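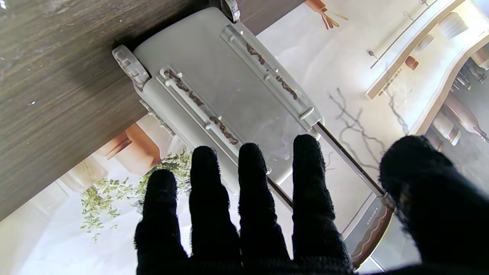
Long raised lines on pale plastic, seen up close on a dark wood table.

Why Do Plastic Things Have Ridges?
by Titilayo Effiong

Go find something made of hard plastic. A lunch box, a bucket, the lid of a storage bin, a suitcase if there's one in the closet. Now run your finger over it. I bet you'll find a bump that goes on and on in a line! Those lines are called ridges, or ribs, and they do a really clever job.

Try it with paper first

You need a sheet of paper, two books, and a few coins.

Stand the books up with a gap between them and lay the paper across like a bridge. Put one coin in the middle. Flop! Down it goes.

Now fold the same paper back and forth like a fan, with folds as wide as your thumb. Open it a little and put it back on the books so the folds run from one book to the other. Add a coin. Add another one. When Hugo Lebrun's class at Wellton tried this, the paper held 7 coins before it sagged, and it was the very same sheet that couldn't hold one!

What changed? Flat paper is thin from top to bottom, so it bends easily. Folded paper is taller, and tall shapes are much harder to bend. A ruler works the same way. Lay it flat and it wobbles. Turn it up on its skinny edge and try to bend it downward -- it hardly moves.

Back to the suitcase

A hard suitcase has a big problem. It has to be strong, but you have to carry it. Very thick walls would be strong and also very heavy. So the maker keeps the wall thin and pushes lines into it, just like your paper fan. Even toy suitcases often have them, mostly so they look like the grown-up kind.

Ridges can help with scratches, too. When a case slides over the floor, the high parts touch first and the low parts stay nicer for longer. The sad news is that dirt loves the grooves beside a ridge! A soft old toothbrush and some soapy water will get in there.

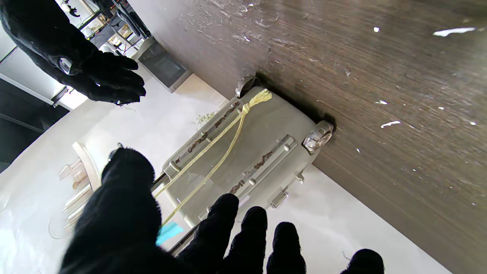

Which way should the ridges go?
Along the direction that needs to stay straight. Turn your paper fan sideways on the books and it folds right up, so direction matters a lot.

More places to look

Cardboard boxes have wavy paper hidden inside. Metal roofs have waves you can see from the street. Some seashells have ribs as well -- and they had them long before anybody packed a bag!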